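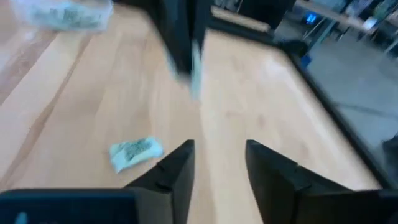

Floor and counter oil

Floor and counter oil is a class of penetrating wood finish used on interior surfaces in house renovation, mainly plank floors, stair treads, window sills and solid wood counters. It consists of a drying oil, or a blend of drying oils, thinned so that it soaks into the upper layer of the wood and hardens there. Unlike varnish, it leaves little or no film on the surface when applied as directed.

The term overlaps with "hardwax oil", which contains added plant waxes and leaves a thin surface layer. Mineral oil, often sold for cutting boards, does not dry and is normally treated as a separate product.

Composition

The base is most often linseed oil or tung oil. Raw linseed oil dries slowly, and most products use oil that has been heated or treated with metal driers to shorten the drying time. Tung oil is paler and resists water better, but it costs more and can turn whitish if put on too heavily.

Solvent content varies widely. Traditional mixes contain enough mineral spirits or citrus solvent to make the first coat run freely into the grain. Later coats are thicker. In the Brillix system, a two-part product for floors, the first coat contains 33 percent solvent and the second contains none. Solvent-free products may include a separate hardener that is stirred in before use and limits the working time of the mixed batch.

Pigment may be added. White pigment is common on pine and spruce, where it slows the yellowing that clear linseed oil tends to cause.

Preparation

Old paint, varnish and wax must be removed, as oil cannot pass through them. Floors are sanded in stages, and most makers advise against going finer than 120 or 150 grit. A very fine final grit closes the surface and reduces the amount of oil taken up. Counters may be sanded finer.

Dust is removed by vacuum. Some guides call for the wood to be wiped with a damp cloth to raise the grain, then left to dry and sanded lightly by hand. In older houses, painted boards should be tested for lead before any sanding. 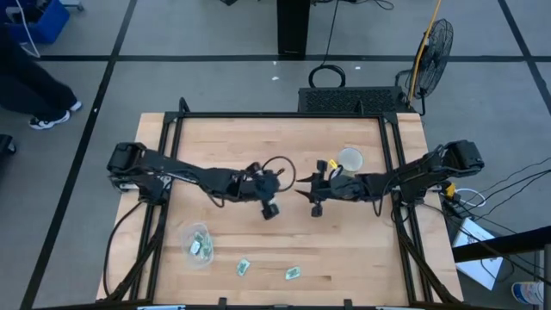 Light wooden butcher-block top with a few darker brown streaks.

Application

Oil is spread with a brush, roller or lint-free cloth and left for a set period, usually 15 to 30 minutes. Dry patches are given more oil during this time. All oil still standing on the surface is then wiped off or worked in with a buffing pad. Oil left standing dries to a sticky skin that is hard to remove without scraping.

Two coats are typical for hardwood and three for softwood. End grain takes up far more oil than face grain and may need additional coats. On counters, the underside and the cut edge around the sink are usually oiled as well, which reduces cupping. Boards laid over a damp crawl space should not be oiled until the source of the moisture has been dealt with.

Drying takes place by reaction with oxygen and depends on warmth and air movement. Rooms closed up for the winter are a frequent cause of slow drying, and work left until December in an unheated house may stay tacky for weeks. The Golier range is labeled for storage above 39 °F and for use in warmer conditions than that. Light foot traffic is generally possible after a day or two, but full hardening takes several weeks. Rugs are kept off the floor during this period.

Maintenance and repair

Oiled surfaces are cleaned with a well-wrung mop and a mild soap. Strong alkaline cleaners strip the oil. Worn areas, such as doorways and the strip in front of a sink, can be sanded by hand and re-oiled without treating the whole surface – the main practical advantage over varnish. The repaired patch is often darker or duller at first.

Black marks on oak are caused by iron reacting with tannins in the wood. They are treated with oxalic acid before new oil is applied.

Safety

Rags soaked in drying oil can heat up and catch fire without an outside flame. They should be laid flat outdoors to dry or kept under water in a closed metal container. The same risk applies to used buffing pads and to oily sanding dust in a vacuum bag.

Solvent-based products require open windows during use. A cured finish is often described as food safe, but this depends on the driers and additives in the product, and the label should be checked before use on a counter.

See also

Hardwax oil
Linseed oil paint
Soap finish
Wood bleaching

Page last edited 2021-06-23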